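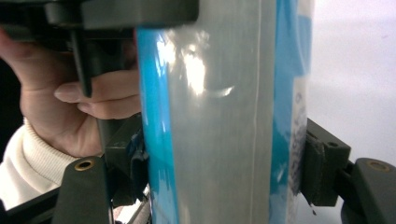
A hand in a white knitted cuff.

We use cookies to remember your preferences. Accept | Manage settings

I moved into a converted office block last July, and I still get the same face from people when I tell them. An office? With the gray carpet and the drop ceiling? Well, no — the ceiling came down before I got there, thank goodness, and what's left is the tallest living room I've ever had!

My building, Rebane House, has 145 apartments where an insurance firm used to keep its paperwork. The windows are huge, the elevators are fast, and the hallways are so long that I've started counting the walk to the trash room as exercise. My place is 926 square feet, with the bedroom tucked in the middle and no window of its own (I sleep like a bear, so fine by me, but my sister hated it).

Would I like more of these downtown? Sure I would. We have whole blocks of empty desks and a waiting list for rentals that had 1558 names on it when I last asked. But plumbing is the sticking point. Offices put all the bathrooms in one core, and every new kitchen means drilling through concrete. Jultis, the developer here, spent 10 months on pipes alone, and you can bet that shows up in my rent.

If you're touring one, run the shower and the kitchen faucet together, and ask who pays for cooling.

Related
Weltero Yard: small homes, big porches
What the Jistumico rezoning means for renters
Can a parking garage become a home?

Contact us | Copyright 2020 | Back to top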